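Dec 4, 2023
Installment checkout, Varnen card – test notes

The morning was given to the interest-free plan on the Varnen store card. Narayanan Rodrigues entered test orders of 300 and 500 dollars, each on the 18-month term.

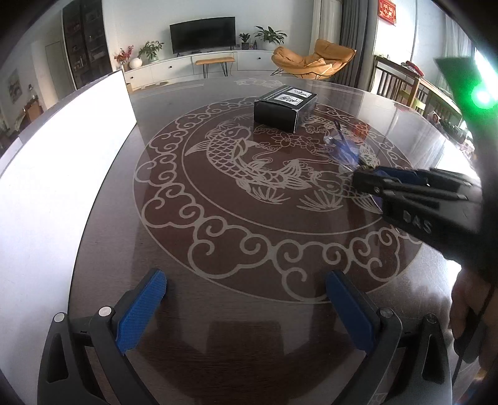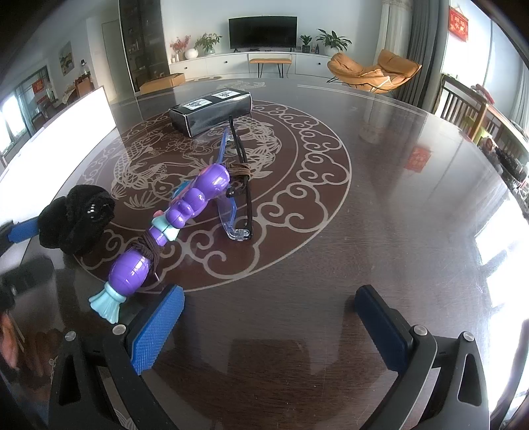
Round table with the carp design, both views.

The 300 order posted correctly. The 500 order split into 18 payments, but the last one was 11 cents short. Sławomir Ziółkowski traced this to the rounding step in the Gredby ledger, which drops the remainder on the final payment. The same fault was logged in June and marked closed.

Refunds were not tested. A partial refund should shorten the term and leave the monthly amount unchanged – Bassey has yet to confirm this in writing.

The rounding ticket has been reopened. The 500 order is to be run again after the next ledger build, with the statement text checked at the same time.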